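3.2 样本与施测

问卷发放从七月开始，纸质和线上两个版本同时走。纸质版交给 Goretti 的人事部门统一下发，线上版挂在 Prolter 平台。Cáceres 分部因排班原因晚启动，题目、指导语完全一致，只有封面上的联系邮箱不同。共回收有效问卷 1,660 份。漏答超过两题的剔除，连续同一选项作答的剔除。性别、工龄、岗位类别三项为控制变量，年龄段与工龄高度相关，后续模型中未再放入。

测量工具三个：工作生活关联感量表、工作精力量表、组织韧性量表。均为李克特五点。前两个由英文版回译，回译过程两轮，分歧处以讨论方式定稿。第三个为自编，题目来自前期访谈。访谈对象 76 人，一线员工为主，也有班组长和少量行政人员。访谈提纲见附录，不再重复。

需要说明一点，“关联感”在本文中指个体感到工作与家庭、社区、个人兴趣之间彼此牵动的程度，方向不限。既往文献常把它和“冲突”混在一起测，得分高即视为负担重。我们认为这样处理过窄。访谈里不少人讲到下班后带孩子、做饭、修东西，第二天反而更有劲；也有人讲同样的事，讲的是累。所以量表分了两个子维度，牵引与消耗，各自计分，不合并。

3.3 分析步骤

先做探索性因子分析，再做验证性。随机抽出 1,000 份用于前者，其余用于后者。抽样按分部分层。因子提取用主轴法，斜交旋转，载荷过低或交叉载荷明显的题目删去。删题后重新跑一遍，结构没有变化。

中介检验用自助法，报告偏差校正的置信区间。自变量为牵引、消耗两个子维度，中介为工作精力，因变量为组织韧性的个体评分。两条路径同时放入模型，不分开跑，分开跑会高估各自的间接效应。嵌套问题（员工嵌于班组）用聚类稳健标准误处理，没有上多层模型，原因是部分班组人数太少，估计不稳定。

共同方法偏差：施测时把因变量放在卷尾，中间隔了一组无关题目；统计上做了单因子检验，未见单一因子解释大部份变异。这个检验本身偏宽松，结果仅供参考，下一轮打算改用标记变量。

3.4 岗位类别的划分

岗位分为办公、现场操作、混合三类。办公与现场操作较好界定，混合类争议多些。Dakitz 项目组的编码手册按“一周内手部操作时间是否过半”来分，我们沿用，但把培训岗单列出来又并回混合类，前后改过一次。两种划法下主要结论一致，系数略有出入，见表 4 注。桌面手部操作的工作情形见图 2。 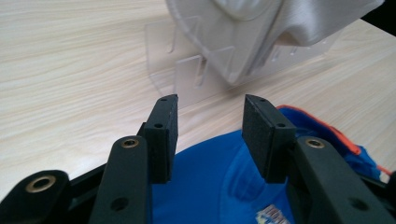
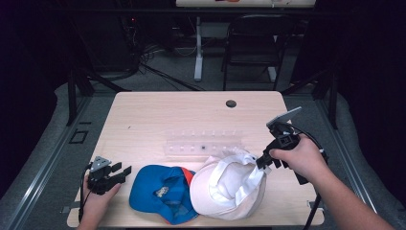

图 2　桌面手部操作：浅色木纹桌面、黑色手持夹爪与蓝色布面帽子

混合类内部差异较大，工作精力得分的离散程度高于另两类，回归时未做再细分。班组长是否算混合类，各分部上报口径不统一，以员工自填的为准，自填空缺的按人事记录补齐。这一处理对消耗子维度的的影响在第 4 节讨论。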